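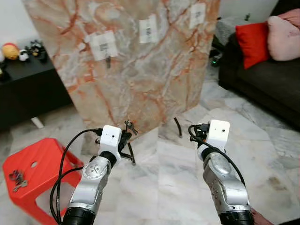
# Left gripper keeps losing its zero, right one is fine

**stonecrop_dan** · Oct 1, 2025

Hi all, long time reader, first real post. I've got a two-arm Darnero cell set up at home and I'm working on the slab job, the marble with the rusty veins and the three code labels taped on. The left gripper goes in low, fingers splayed against the stone, and the right arm mostly waits its turn.

Trouble is, the left one drifts. I home it, run a batch, and by cycle 184 the fingers open wider than I asked for. Home it again and it behaves for a while. The counter on that gripper says 1,418 cycles since I last had the housing open. Right arm, same firmware, same settings, no drift at all.

Before I pull it apart, is there anything cheap I should try?

---

**mopandbucket**

Cable! Look at how yours runs on the left, out of the top of the white housing and down the side with that big curl hanging out over the floor. Mine hung like that for months and every time the wrist rolled it tugged on the connector. I put two soft ties on the forearm, left a bit of slack at the wrist, and my drift went away.

---

**pelletgrinder**

I don't buy the cable. The right one arcs down in pretty much the same way and he says that side is fine. If the connector was loose you'd get dropouts and error codes, and he's describing slow creep. That's finger screws. The Sayegh fingers back off a hair at a time when they keep touching something hard, and stone is about as hard as it gets.

Take the fingers off, clean the threads, a small dab of medium threadlocker, and snug them up evenly. Then home it with nothing in front of the gripper.

---

**mopandbucket**

The right arm is mostly waiting though, he said so in the first post. Of course its cable is fine, it hardly moves!

---

**pelletgrinder**

OK, fair. By that logic its screws are fine too, so we're both guessing. Swap the grippers side to side. If the drift follows the gripper it's mechanical, if it stays on the left it's the cable or the arm.

---

**lesatetti_fan6**

+1 for the swap. Power down first, please, I cooked a board once by being lazy. And re-teach your label poses after, I run the Clallero scanner add-on and mine were all off by a few millimeters. I'd also do the finger screws every 2,000 cycles whether they need it or not.

---

**stonecrop_dan**

Thanks, everybody. I'll do the swap tonight and leave the cables exactly how they are so I'm only changing one thing. Does anyone know if the offsets are stored in the gripper or in the arm controller? The manual is no help on that.

---

**pelletgrinder**

In the arm controller on mine. Write them down before you unplug anything.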